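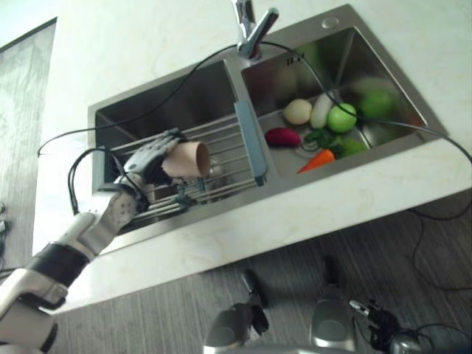 The staff kitchen on the second floor of Whitelaw serves 827 people on a normal working day, and until May every cup they used was washed, dried and put away by a team of 11. The work was steady and repetitive, and it was hard on the wrists. It is now shared with a machine.

Whitelaw, which runs the catering for the Minitz office park, signed an agreement last year with the engineering firm Drota to bring humanoid robots into its kitchens and pantries. The software that plans their movements is supplied by Stuteo. The robots have been given the small jobs that fill the gaps between meals: lifting a cup from a drainer rack, clearing the side of a sink, moving vegetables from one place to another.

Tadhg Conneely has managed the kitchens at Minitz for 10 years and was asked to lead the change on behalf of the staff. His first concern was the rota. "People wanted to know whether their hours were safe," he said. "I told them what I had been told, which was that no contract would be cut during the trial. I also told them that I could not speak for what came after it."

That answer did not satisfy everyone. Two members of the team asked to move to front-of-house posts before the trial began, and both requests were granted. Those who stayed were offered paid training in how to start, stop and supervise the robots. The training is held in a practice kitchen fitted with the same double sinks as the working ones, where trainees learn to lay out a task and to judge when a grip is likely to fail.

Cups remain the standard exercise. They roll, they come in several widths, and a hand that holds one well when it is upright may struggle when it is on its side. Trainees are taught to watch the fingers before the arm moves away, and to keep cables clear of the working area where they can. Cabling is the most common complaint in the staff log, ahead of speed.

Speed is nevertheless an issue. An experienced kitchen assistant will empty a full rack while the robot is still at work on its first few items. Whitelaw does not dispute this. Its case rests on the quiet hours of the afternoon, when a slow machine working without pause can have the racks clear before the evening shift arrives.

For the assistants, the day has changed shape. Less of it is spent at the sink and more of it in preparation, ordering and dealing with customers. Several have welcomed this. Others have said that the sink was the one place where they could work side by side and talk, and that supervising a robot is lonelier work than they expected. Conneely has since altered the rota so that supervisors work in pairs — a step that reduces the saving in hours, as he readily accepts.

Pay is the question still open. Staff who supervise the robots receive an allowance for the length of the trial, but it is not yet part of their basic wage. Talks on making it permanent are due to begin once Drota has delivered its report, and the team has asked to read that report before management replies to it.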